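I signed up to mentor the robotics club at Pruldale in April, mostly to find out whether my complaints about robotics clubs were fair. Some of them were. I'm writing this down before I soften.

The club has a project called Dekar, which was Candela Cabello's idea. Two arms make a cold lemon drink on a kitchen table, start to finish, with a student allowed to step in only to stop things. On the sign-up sheet it said the arms would "learn" the job. I asked what learn meant and got three different answers from three students. Yuzuki Hamada's was the only one I could follow. A person drives the arms through the task, over and over, the recordings get saved, and then a program is trained to copy them. She wants 1,000 recordings by the end of term. I said that sounded like a lot of afternoons to spend on a drink. She said it was.

My problem is with the demo, and it's the same problem I have with every demo I've sat through. You set up the lemon in the good spot. You set the cup handle facing the good way. It works, everyone claps, and the video goes on the department page with cheerful music. Then somebody's little brother moves the lemon two inches and the arm closes very carefully on air. I was at the Visalar student showcase last year and watched this happen to team after team, and the winning team was the one that had taped marks on the table.

So I pushed for one rule. Things get moved between runs, and the student who moves them can't be the student who trained the program. Loïc Arnaud thought this was me being difficult. Maite Sarmiento backed me up, but I think she just likes moving the bowls.

The other argument was over ice. Benito Zabala wanted real ice, on principle. It lasted one afternoon, most of it on the paper towels. I'm not going to relitigate that here, Benito.

The table in the middle of a session:

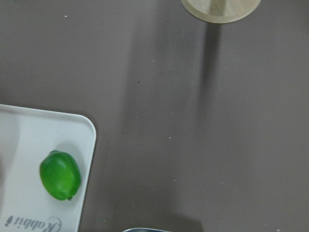
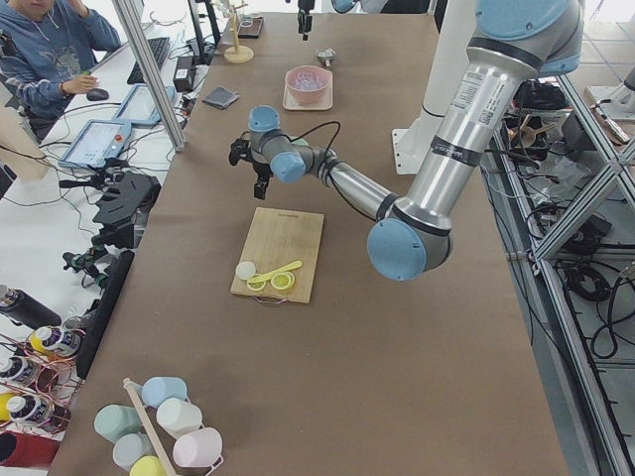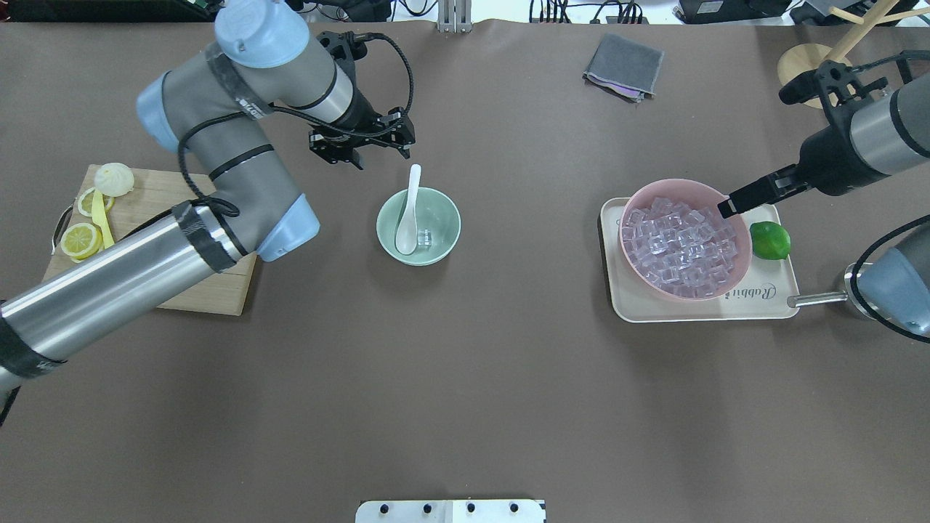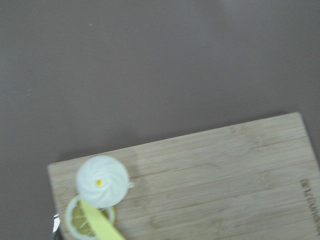

What I can't get past is the scoring. The club counts a run as a success if the drink part gets done, so an arm that knocks a spoon onto the floor along the way still gets a full point. I proposed taking points off for anything dropped or shoved out of place. We tried it on a batch of seven runs that had all been written up as good, and three of them survived. Loïc said I was grading a robot like a waiter. Well, yes. It's serving drinks.

Yuzuki went quiet for a bit and then rewrote the score sheet herself, which I'll admit I wasn't expecting. It now has five columns, one of them just for "needed help," and the students fill it in while the run is going so there's less temptation to remember it kindly afterward. The numbers look awful. I trust them more than anything on the old sheet.

I still don't believe the thing will work on a table it hasn't seen before. Candela does, and she's asked for a test in the other classroom, where the light is different and the table is a different height. I told her I'd bring the lemons. If it gets through a whole drink in there I'll post the sheet, and if it doesn't I'll post that too.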